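Budgeting a suturing bench: what the quote leaves out

I keep the equipment plan for Nadis, a small lab at Travemham that works on robotic suturing. The arms were bought under an older grant and aren't in this post. What follows is the yearly budget for everything hanging off them, which last January came to $3920 before tax.

Instruments first. Each wristed grasper has a limited working life, and the wear is in the cables long before it shows at the jaws. We log hours per instrument and plan a swap at 45.

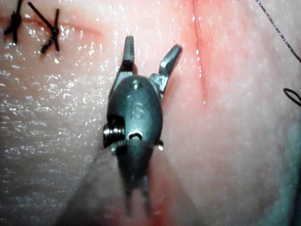
Sikder, our supplier, will sell instruments singly or in a pack of 3. The pack price is better, but the date on the cable warranty starts at delivery. An instrument sitting in a drawer is using up its cover. We now order singles, staggered by a quarter.

Thread and needles look cheap per unit. We went through 97 packets last year, mostly because every stitch leaves offcuts and a tail too short to use again. Put them on their own line in the budget or they will get lost under "misc."

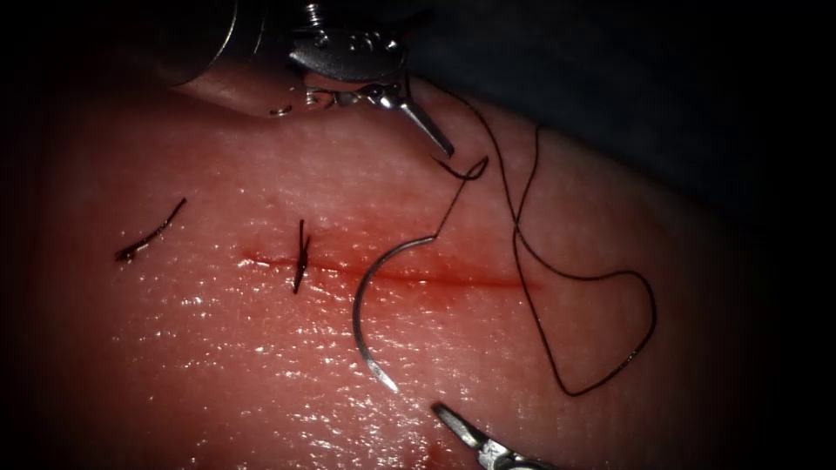

Cameras and mounts

A wrist camera and a fixed camera do different jobs, and you should price both. The fixed view is for reviewing the whole stitch. The wrist view is for jaw alignment. 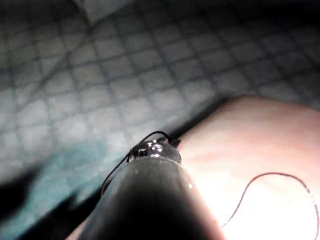
Cable routing is the item I underpriced. Lillura, our tracking sheet, had it as a one-time cost, and it has recurred every year so far. A thin wire looped over a metal cap and back down the side of a black cylinder has very little to protect it, and anyone reaching in with a forearm is working right next to it. Price strain relief, spare leads and half a day of bench time to fit them.

Lighting can wait. Wet pads throw glare under any lamp we tried, and a second lamp only moved the highlights. Spend that money on pads. 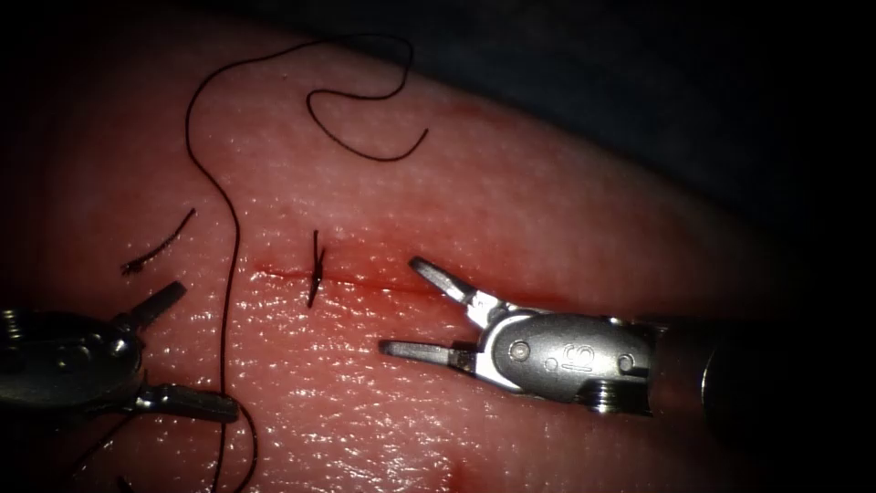 Written by the equipment planner, Nadis

Two changes for next year's sheet. Both graspers get their own hour log, so that one can be swapped without the other. Pads move to a monthly order, sized from the previous month's use, with the supplier's lead time added to the reorder point. I'll post the revised totals when the Sikder quote is in.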